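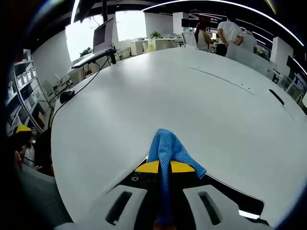

Issue 2

Kerkon Releases Grudard 2 for Cloth Handling Work

Kerkon has released the second version of Grudard, the software it uses to turn recordings made with hand-held grippers into motion plans for robot arms. The release was made available to partner sites on 1/26/21. It replaces the first version in full, and support for the earlier file format will end in September.

Grudard was developed at the Kerkon office in Busum. The work there has centered on small household and office tasks carried out on a tabletop, with a strong focus on cloth. A person holds the gripper, closes its fingers on the fabric and moves it by hand. The software then estimates the path of the gripper, the opening of the fingers and the outline of the cloth at each step, and stores the three together as one recording.

Cloth remains a hard subject for robot software. A box or a cup keeps its shape when it is picked up, and a planner can treat it as a fixed object from the start of a task to the end. A cloth changes shape as soon as it is touched. Corners fold under, one layer covers another, and two attempts at the same motion seldom leave the fabric in the same position. The first version of Grudard tracked the gripper well enough for most tasks but often lost the edge of the cloth once it was lifted from the table.

The new version addresses this with a rewritten perception module named Waweru. Earlier code searched for the cloth in each view separately. Waweru carries its estimate forward from one view to the next and lowers its confidence when the fingers cover part of the fabric. If confidence falls below a set level, the affected part of the recording is marked for review and is kept out of training until someone has looked at it.

Kerkon reports that the policy supplied with the release was prepared from 2,966 recordings. Of these, 2,000 were used for training and 900 for checking the results during development. The remainder were held back for a final test after the code had been frozen. All were made with hand-held grippers, and no recording made by a robot arm was added.

The release notes list several further changes. Time alignment between two grippers used in the same recording is now handled at import. Under the first version, this step was done with a separate script, and a small error in the script's settings could shift one hand against the other without any warning. The import tool now compares the motion of both grippers with the shared clock and refuses the recording if the two do not agree. Sites that have kept their own copies of the script are asked to remove them before upgrading.

Changes have also been made to the way the software finds its position in a room. White tabletops, plain walls and bright ceiling lights give a tracking system few fixed points to hold on to, and glossy objects add reflections that move when the gripper moves. Grudard 2 gives less weight to points found on shiny surfaces and more to points that stay in place across a longer stretch of the recording. People walking or standing in the background are masked before the position is calculated. The mask is applied on the local computer, and the unmasked data does not need to leave the site.

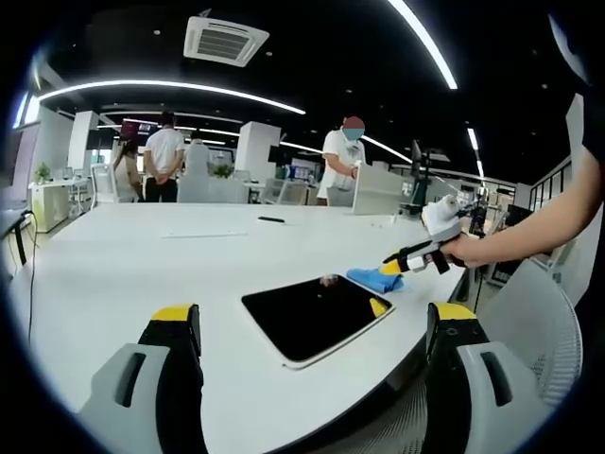
Eugénie Bailly asked, in a written comment on the release, whether a policy trained entirely on hand-held recordings could be trusted near the limits of a robot arm's reach. A person can step to the side or turn at the waist, she wrote, while an arm bolted to a bench can do neither, and a motion that is easy by hand may be one the arm cannot finish. She added that she would like to see failed plans reported along with successful ones — "including those the planner rejects before the arm has moved at all."

Kerkon has acknowledged the point. In its reply, it stated that Grudard 2 checks each recorded motion against a model of the arm before the motion is accepted for training. The check covers joint limits, top speed and contact between the arm and the table. Motions that fail are kept in a separate folder with the reason given in plain text. A site with a different arm can run the check again using its own model, and recordings refused for one arm may be accepted for another.

The reply also confirmed that rejected plans were left out of the results published with the release. A revised table that includes them is in preparation and will be issued with the next update. Kerkon did not give a date for that update.

The planner itself has been changed in a more limited way. It still proposes a short run of motion, carries out the first part and then plans again from the new position. The difference lies in what happens when the cloth is not where it was expected to be. The first version would continue to the end of the current run before making a new plan. The second can stop partway, hold the fingers still and ask Waweru for a fresh estimate. Kerkon notes that this makes some tasks slower, and the setting can be turned off for work with rigid objects.

A new viewer is included for staff who review recordings. It shows the gripper path, the finger opening and the confidence value on one timeline, and a reviewer can trim the start or end of a recording without changing the original file. Notes added in the viewer are saved with the name of the reviewer and cannot be edited by another person. The earlier viewer, which ran as part of the training program and required a full installation, has been withdrawn.

Training for reviewers will be offered at the Busum office. The sessions will cover how to judge a marked section, when to trim it and when to reject the whole recording. Partner sites may send staff from any department, and no background in programming is required. Requests for a place should be sent through the partner desk.

Several known problems remain open in this release. Thin fabrics with no pattern are still difficult for Waweru to separate from a table of the same color. Recordings in which two people handle the same cloth are imported correctly but cannot yet be used for training, as the planner assumes that every gripper in a recording belongs to the same operator. The viewer may also show the finger opening one step late on very long recordings. The stored values are correct in such cases, and only the display is affected.

Sites moving from the first version should convert their recordings before installing the new software. The converter leaves the original files in place and writes a log of any recording it could not read. Kerkon advises keeping the originals until the log has been checked — in particular for two-gripper recordings, where the stricter time check may refuse material that the first version accepted. Policies trained under the first version will not load in the second and must be trained again.

The software, the converter and the release notes are available to partner sites through their existing accounts. Questions about conversion should be directed to the partner desk in Busum, and reports of faults in Waweru should include the recording log and the version of the arm model in use.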